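Startseite Themen Robotik Register A–Z Hilfe
Drucken | Artikel per E-Mail senden
Lesezeit: 3 Minuten

Vormachen (Robotik)

Als Vormachen, auch Programmieren durch Demonstration, bezeichnet man in der Robotik Verfahren, bei denen ein Mensch einem Roboter eine Aufgabe zeigt, anstatt sie in Programmcode zu beschreiben. Die Bewegungen werden aufgezeichnet und dienen entweder der unmittelbaren Wiederholung oder als Datengrundlage für ein lernendes Steuerungsverfahren.

Formen

Unterschieden werden im Wesentlichen zwei Formen. Bei der Handführung, auch kinästhetisches Vormachen genannt, bewegt die vorführende Person den Arm unmittelbar; die Antriebe sind dabei nachgiebig geschaltet. Bei der Fernführung (Teleoperation) bedient sie ein getrenntes Eingabegerät, etwa einen baugleichen Führungsarm, dessen Stellung auf den ausführenden Arm übertragen wird. Die Handführung erfordert wenig Ausrüstung, doch kann die Hand der vorführenden Person die Sicht der Kameras verdecken. Bei der Fernführung bleibt der Arbeitsraum frei — dafür fehlt in einfachen Anlagen die Rückmeldung der Kräfte.

Aufgaben aus der Montage

Häufig gewählt werden Fügeaufgaben mit kleinen Bauteilen, darunter das Aufsetzen von Zahnrädern auf Wellen oder Zapfen. Sie verlangen eine genaue Ausrichtung der Bohrung und, sobald ein zweites Rad eingreifen soll, zusätzlich eine passende Drehlage der Zähne. Raue Beläge an den Greiffingern erhöhen die Haftung am glatten Metall. Als Unterlage dient vielfach ein matter Stoff, der Spiegelungen verringert.
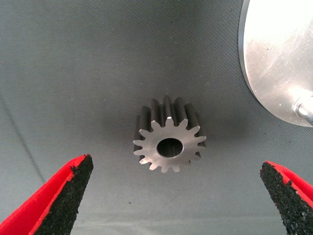
Stirnrad aus Metall zwischen den geöffneten Greiffingern, Ansicht der Handgelenkkamera

Eine Vorführung gliedert sich in der Regel in Anfahren, Greifen, Ausrichten, Fügen und Lösen. Für die spätere Auswertung gilt das Anfahren als ebenso bedeutsam wie das Fügen selbst, da sich in diesem Abschnitt entscheidet, in welcher Lage das Teil gefasst wird. Die Ausgangslage der Bauteile wird zwischen den Durchgängen verändert, damit das gelernte Verhalten nicht an eine einzige Anordnung gebunden bleibt.

Aufzeichnung

Festgehalten werden üblicherweise die Gelenkstellungen, die Öffnungsweite des Greifers und die Bilder einer oder mehrerer Kameras. Eine Kamera am Handgelenk bewegt sich mit dem Werkzeug und erfasst den Bereich vor den Fingerspitzen aus geringem Abstand. 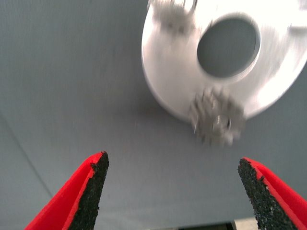 Zügige Bewegungen führen bei längerer Belichtungszeit zu Unschärfe, weshalb Anleitungen ein gleichmäßiges, eher langsames Tempo empfehlen. Ebenso wichtig ist die zeitliche Zuordnung von Bild- und Gelenkdaten; bereits ein geringer Versatz kann das Greifen kleiner Teile beeinträchtigen.

Beispiel Trirnosdale

Die Lehrwerkstatt Trirnosdale legte unter der Leitung von Desmond Abernathy eine Sammlung von 1000 ferngeführten Montagevorgängen an. Nach der Durchsicht verblieben 752 Aufzeichnungen; ausgeschieden wurden Durchgänge mit abgebrochenem Griff oder lückenhaften Gelenkdaten. Die Sammlung ist unter dem Namen Zomeo verzeichnet und wird seit November in der Ausbildung verwendet.

Siehe auch: Teleoperation, Greifer, Nachahmungslernen, Fügen (Fertigungstechnik)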